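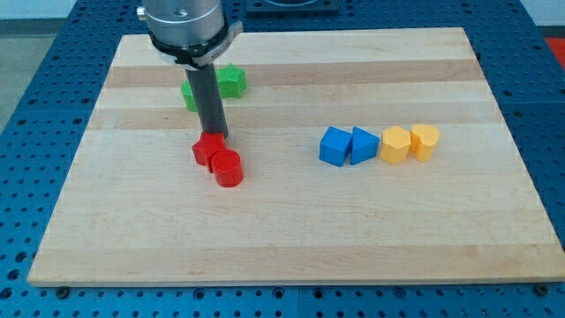

Week 2 -- Sorting by color, sorting by shape

Room 1102, D. Tosh (Donnie). Bring your Jelura workbook, pencil too.

Warm up: blocks on the maple board. Red ones, green ones. Stars in both colors, and a red cylinder right up against the red star.

Main point. Same blocks, more than one way to group them. By color -- the red star goes with the red cylinder. By shape -- red star goes with green star, cylinder gets left out. Neither one is wrong. Say which rule your using before you move anything.

Terms to know:
attribute -- color, shape, size
rule -- the attribute you picked
group -- whatever fits the rule

Try at your table: sort once, then swap with a partner and guess thier rule. No talking til the guess is made.

Flat top = stackable? Check the star and the cylinder. Write down what you find.

Homework: workbook p. 19, first half only. Due 7th October.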